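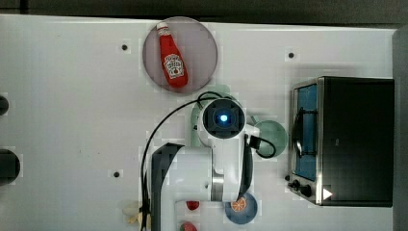
EL CABLE TAMBIÉN ES PARTE DEL ROBOT

Inicio | Taller | Opinión | Contacto

Llevo tiempo queriendo escribir sobre cables y siempre lo dejo para otro día, porque ¿quién va a leer un artículo sobre cables? Pues bueno, si tienes un brazo robótico a tu cargo, espero que tú. El nuestro es blanco, trabaja sobre una mesa blanca y se pasa la jornada entre platos de colores, un bote de kétchup y un hornito de sobremesa. En el taller lo llamamos Pitum (el nombre venía escrito con rotulador en la caja y así se quedó). Y cuando Pitum se para un lunes por la mañana, lo primero que hace todo el mundo es abrir el portátil y mirar el programa. Yo miro el cable de la muñeca.

Os cuento por qué soy tan pesada con esto. La cámara va montada en la muñeca, con su lucecita azul, y de ahí sale un cable negro y fino que baja en curva por el lado izquierdo del brazo. Esa curva es lo más importante de toda la célula, así os lo digo. Si la dejas corta, el conector sufre cada vez que la muñeca gira. Si la dejas larga, el cable se pasea por encima de los platos y un día engancha uno. No hay una medida buena escrita en ninguna parte, o yo no la he encontrado, y eso que me he leído el manual enterito, las 182 páginas, incluido el capítulo de transporte marítimo.

La opinión general, la que te sueltan en cualquier curso, es que se brida todo bien apretado al brazo y listo. Queda precioso. Yo lo hice así al principio y me sentí muy profesional durante 18 días, que fue lo que tardó la imagen en empezar a parpadear. Quité las bridas, cambié el cable y dejé el lazo suelto, con un poco de holgura. Feo, sí. Inès Charpentier, que es quien me enseñó a montar células cuando yo no distinguía un tornillo M4 de un M5, vino a verlo y me dijo que parecía un tendedero. Luego me preguntó cuántas veces había fallado desde entonces y cambiamos de tema.

Mi rutina, por si a alguien le sirve, es bastante tonta. Apago, espero a que el brazo esté bloqueado y lo llevo con la mano, despacito, a las posturas más incómodas: pegado al horno, bajo sobre el plato del rincón, girado hasta el tope. En cada una miro dónde cae el cable y le paso los dedos buscando zonas duras. Después reviso los tornillos del soporte de la cámara, limpio la lente y compruebo que los dedos de la pinza cierran parejos. Son 5 minutos de reloj, y los hago antes del café porque después ya me ha liado alguien.

Error, perdón, releo y lo he contado mal: con los frenos bloqueados el brazo no se mueve a mano, claro. Primero reviso con todo apagado, y las posturas las hago luego, en modo de guiado manual y con la seta de emergencia al lado. Lo dejo así corregido porque es justo el tipo de despiste que luego alguien copia tal cual.

Y ahora la parte en la que me van a llevar la contraria. Creo que gastamos demasiado en repuestos gordos y una miseria en lo pequeño. El año pasado nos ofrecieron desde Arex un contrato de mantenimiento de hasta 2000 euros, con visita y sustitución preventiva de juntas. Muy bien explicado todo, el comercial majísimo, pero los cables iban aparte. ¡Los cables, aparte! Que es lo que se dobla todo el santo día. Al final dijimos que no y metimos un cajón de latiguillos, conectores y tornillería, con sus etiquetas y todo. Me parece dinero mejor puesto, aunque entiendo que una fábrica con tres turnos haga otras cuentas.

También opino (ya que estoy) que la mesa es mantenimiento. Una mesa blanca y lisa delata la migaja, el tornillito caído y la mancha de grasa que viene de una junta. Compañeros que trabajan sobre tableros oscuros me dicen que así se ve más limpio, y claro que se ve más limpio, ¡como que no se ve nada! Los agujeros de fijación los repaso con un palillo, que ahí se mete de todo y luego, cuando quieres atornillar algo, no entra.

Del horno solo diré una cosa: fijadlo. O marcad su sitio, lo que prefiráis. Un trasto con puerta que se desplaza un dedo cada semana te vuelve loca, porque el brazo sigue yendo exactamente adonde le enseñaste, y acabas tocando el programa por culpa de un mueble. A mí me pasó con la célula anterior, la Tran, y estuve una tarde entera recalibrando una cámara que estaba perfecta.

Si alguien tiene un sistema mejor para guiar el cable de la muñeca sin fundas rígidas, que me lo cuente en los comentarios. He visto unos muelles finitos que se sujetan al codo y me tienen intrigada. Encargué uno en enero y sigo esperando el paquete.

Compartir (18) | Comentarios (5)

Artículos relacionados
Pinzas que no cierran parejas: por dónde empiezo yo
Adiós a la Tran, una célula con mucho carácter
Ordenar el cajón de repuestos sin perder la tarde
Probamos los soportes de cámara Pondia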